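Section 4 – Working the processor and memory bench (operators)

Read this before your first shift on the cell. Section 3 covers powering up, if the status lamp isn't steady go back there first. This section is for people moving across from the hand benches at Vurarcombe. Maintenance staff want Section 7.

4.1 What's changed from the hand bench

The arm now does the close work inside the chassis – lifting processors out of the socket, setting them in, and working along the memory slots. You do the rest. Booking in, opening up, the socket lever and load plate, cable dressing, the judgement calls, signing off.

So less bending over a chassis with a vacuum pen. More looking, more deciding. Some people like it, some miss the hand work. Hand bench 2 stays open for odd boards and for anyone who wants to keep their hand in – ask Parveen Minhas for a slot on the rota.

Your grade doesn't change. Your old per-unit target doesn't apply on the cell. If a team lead quotes it at you, send them to Parveen.

4.2 Before you start a job

1. Wrist strap on, clipped to the bench stud. Test it. Write the result in the strap book, not on your hand.
2. Scan the job ticket. Flanow opens the job on the bench screen and shows the board type.
3. Check the board type against the board itself. Read it, don't guess. The two must match.
4. Unplug the machine from mains, hold the power button down for 12 seconds, then take the cover off.
5. Slide the chassis into the tray until both stops click.
6. Move loose cables away from the socket and the slots. Tuck them over the side of the board. Don't unplug any you don't have to.
7. Open the lever and the load plate by hand if the job is a processor job. Plate all the way up. A plate left half open will be refused at the camera check and you'll have lost five minutes.
8. Step back behind the yellow line. Press READY.

NOTE – Memory jobs: leave the load plate closed. Open the slot latches you need, leave the others alone.

NOTE – Boards that came in with the coin cell missing go to hand bench 2. Don't fit one at the cell.

4.3 Running the job

1. Watch the bench screen. The arm does a slow pass first to find the socket. No need to touch anything.
2. The screen asks you to confirm the pick. Look at the live view, fingers should be on the edges of the processor and nowhere else. Press YES or NO. NO costs nothing, the arm backs off and tries again.
3. After two NOs on the same pick, stop. Call it as an assist (4.5).
4. Let the lift finish. It goes straight up, slowly. It's slower than you are by hand and it's meant to be.
5. For memory, confirm each slot as the screen asks. Same YES and NO.
6. When the screen shows CLEAR and the arm has parked, you can cross the line.

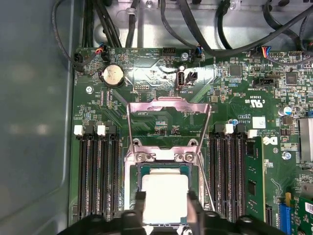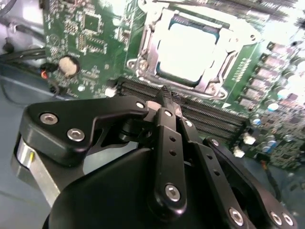 Gripper at work over the board, chassis open, processor job first and fingertips at the memory slots in the second.

CAUTION – Never reach into the chassis while the arm is out of park. Not for a dropped screw, not for a cable that's crept back. Press HOLD, wait for park, then go in.

CAUTION – Bare socket pins. Once a processor is out, nothing goes near the socket except a new processor or the cap. Cap it if you're leaving the bench, even for a minute.

CAUTION – Glare. Heat spreaders and the metal round the socket throw the bench light straight back at the camera. If the live view is washed out, dim the light one step before you press YES. Do not confirm a pick you cant see.

4.4 Finishing off

1. Look over the slots. Latches closed on every module fitted, both ends where the slot has two.
2. On processor jobs, check the corner mark is the right way round, lower the plate, close the lever by hand. Firm is normal. If it fights you, open it and look again.
3. Put the cables back where they were.
4. Removed parts go in the Andreadis tray, processors face up, one per pocket. Memory in the long tray. Don't stack.
5. Scan the ticket again. Flanow closes the job under your name with the arm's log attached.
6. Cover on. Trolley.

NOTE – The log records the job. It does not record how long you were away from the bench. That was agreed before the cell went in and hasn't changed.

4.5 Assists and stops

Assist means you want a second person. Use it. The cell did 1,487 jobs in the trial and the assist button was pressed on plenty of them, none were held against anyone.

If the arm stops by itself:

1. Don't press RESUME straight away. Read the message.
2. "Force limit" – something resisted. Press HOLD, wait for park, look for a latch that's shut or a cable in the way. Clear it, press READY.
3. "Lost view" – light or lens. Dim the light one step. Wipe the lens with the dry cloth only, with the arm parked.
4. "Grip uncertain" – the arm may still be holding a part. Leave it. Call maintenance and stay behind the line until they come.
5. Anything else – red button, then call maintenance. Write the message down word for word before anybody clears it.

The red button is always allowed. You dont need to explain it to your lead first.

4.6 Fingertip pads

Asemex supply the pads. Change them at 2,000 picks or when the surface looks shiny, whichever is sooner. Maintenance do the change, you just report it. The pick count is on the bench screen, bottom line.

Wrong pads have been found in the drawer more than once – check the bag label against the card on the drawer before handing them over.

4.7 Training and sign-off

Two shifts alongside a signed-off operator, then one on your own with someone in reach. Parveen signs the card. If you want more time ask for it, there's no cut-off. Night shift cards are signed at the 6 am handover.

Suggestions for this section go in the book by the kettle. The next revision is due in December.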